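We use cookies to remember your settings. Accept / Decline

# Pestov Eyelid Notes

Short notes from eye clinic visits, collected for people who study dry eye and eyelid care. Maintained by Melati Wibisono.

## Contents

- `notes.csv`: 1,000 notes, one visit per row
- `terms.csv`: 50 clinic words with a plain meaning
- `sites.csv`: the 3 clinics (Bronent, Fukell, Sumampouw)

Names and birth dates were removed before the notes came to us. Age is given in ten-year groups.

## Known problems

Fukell writes "lid wash" where the other two write "lid hygiene". We did not change it. The `drops` column is empty for almost 100 rows, and empty does not mean that no drops were given.

Please do not use these notes to give advice to patients.

## Comments

**Aiman Tambunan:** Is the left eye always listed first?

**Melati Wibisono:** No, at Sumampouw the right eye is first. Please check the `side` column.

Contact: Melati Wibisono | Back to top 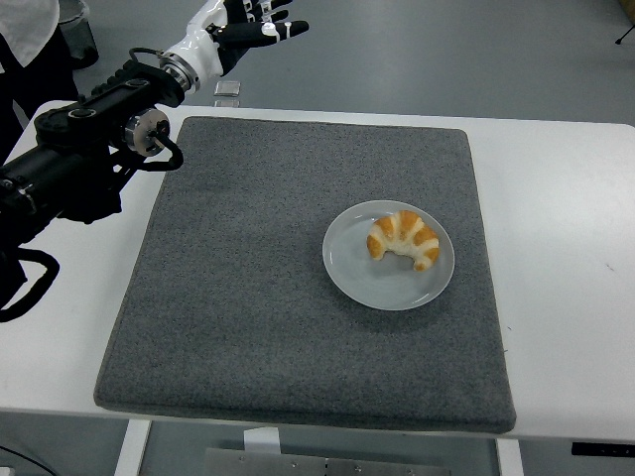 I will add the side order to `sites.csv` in the January version.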